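Berceau disque Unov et plaque murale Flalatow : un essai sans grand enthousiasme
Par Huguette Vachon, 2023-05-20

Je me méfie des accessoires qui promettent de mettre de l'ordre dans un atelier. La plaque Flalatow est vendue comme un râtelier pour petites pièces de PC, à visser où l'on veut, et je l'ai prise avec un berceau bleu Unov pour disque dur. La notice tient sur 4 pages, dont deux de garanties.

La plaque

Grise, plate, coins arrondis, elle va sur un panneau d'aluminium nervuré sans trop jurer. Les logements ne se ressemblent pas : de petits clips fendus, des cadres plus hauts, une ouverture carrée près du coin supérieur droit. Lapointe, le revendeur, parle de rangement universel. J'attends toujours la liste de ce qui est censé y entrer.

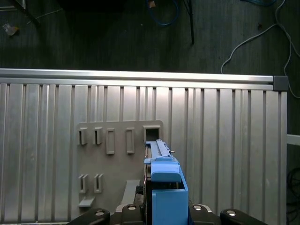 Le berceau

Le plastique bleu paraît honnête et la barrette nervurée du haut donne une vraie prise. Chantal Lévesque, qui démonte plus de machines que moi, le trouve trop souple - je ne lui donne pas tort, mais il n'a pas cassé.

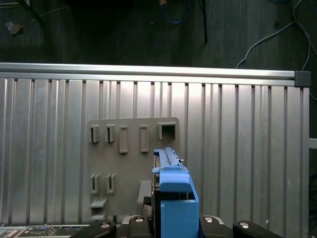
Reste la question du prix. Chez Flamport, l'ensemble coûte 8 euros de plus que la plaque seule, et le berceau ne se vend pas séparément. Pour cette somme, on obtient un rebord en relief vers le haut et une petite patte métallique sur le côté, que j'aurais préférée moins saillante au fond d'un tiroir. L'emballage annonce 1000 insertions. Je n'irai pas vérifier.

Dans un boîtier de bureau Dell ouvert, la place est comptée entre l'alimentation et la carte mère, et un berceau que l'on saisit par le haut a du sens.
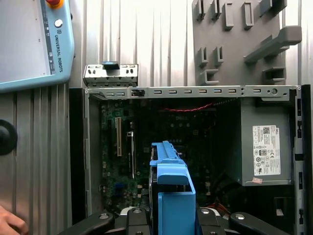
Je garderai donc le berceau, sans le recommander à quelqu'un dont les supports d'origine tiennent encore. Quant à la plaque, elle retournera sans doute chez Lapointe si la liste des pièces compatibles n'arrive pas avant la fin du délai de reprise.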